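The Bag Was Full and the Log Was Happy

A column on housekeeping robots and the things they are sure of

The incident report that reached me from the Maron guest house ran to a page and a half, and the robot came out of it very well. According to its own log, the two-armed unit running Fludimska software had completed 288 pickups over the trial period with a success rate of 100 percent. According to the woman who came in after it to make up the rooms, there was trash on the carpet.

Both accounts were sincere. The fault, once the people at Assefa had finished being polite about it, came down to what the software counted as a pickup. The gripper closed, the arm traveled to the bin, the gripper opened, and a pickup was entered in the log. Whether a wrapper had made the trip was left to the wrapper. A thin one could slip out of the fingers halfway across the room, and the arm would carry on with great dignity, open over the bin, and deposit nothing at all.

I have worked with people like this. We promoted them.

The job itself is about as humble as robot work gets. A bedroom, a carpet, some crumpled packaging, a bag to put it in. One arm minds the bag while the other fetches.

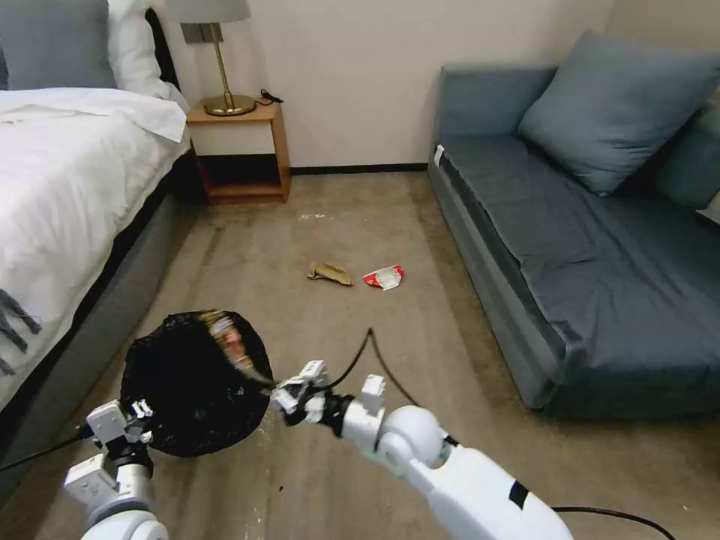

Surely the easy fix is to weigh the bag, one reader wrote when I first mentioned the case, and stop asking the arm for its opinion. A kitchen scale under the bin would have caught this on day one, and I don't see why a machine with two arms and a head full of cameras needs an essay written about it.

I like this reader. I also tried the kitchen scale, on my own kitchen floor, and a candy wrapper did not trouble the display. A bottle would have, I'm sure. But it was the light stuff that went missing at Maron, and light stuff is most of what guests drop. You could buy a better scale, and then you'd want someone to check that the scale was working, and the bin would have to sit on it squarely every time, in a room where the bin gets moved.

My complaint is with the log, and with how readily everybody believed it. The trial had been going for 3 weeks before anyone put the robot's numbers next to a look at the floor. In that time the manager had forwarded the weekly summary to the owners, the owners had forwarded it to Stastotine, who were thinking of ordering 4 units for their own place, and Stastotine had thanked everyone warmly. The only person without a copy of the summary was the one picking up after the robot. She assumed it was supposed to leave some.

There is a safety side to this too, though I'll admit it's hard to say "safety" with a straight face about a gum wrapper. Think about a bottle dropped where somebody gets out of bed in the dark. The robot's map says that patch of carpet is clear. It will not go back — it has a completed pickup there, time-stamped.
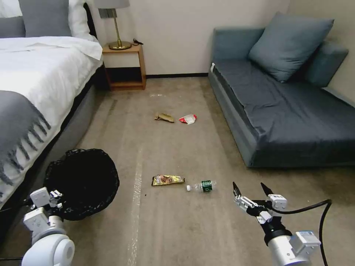
Assefa's repair was to have the unit look again. After each drop it now checks the spot it picked from, checks the fingers, and checks the floor between there and the bin before it writes anything down. This makes the robot slower and a good deal less impressive on paper. The success rate in the next summary went down, and I'm told there was a tense phone call about that, with one party asking whether the old version could be put back until August.

It could not, and good for Assefa. But I notice the new summary still leads with the success rate, in large type, and puts the items found on the floor afterward in a table at the end. I would swap them. I'd also send a copy to the woman who makes up the rooms, and leave a blank line at the bottom for her to write on.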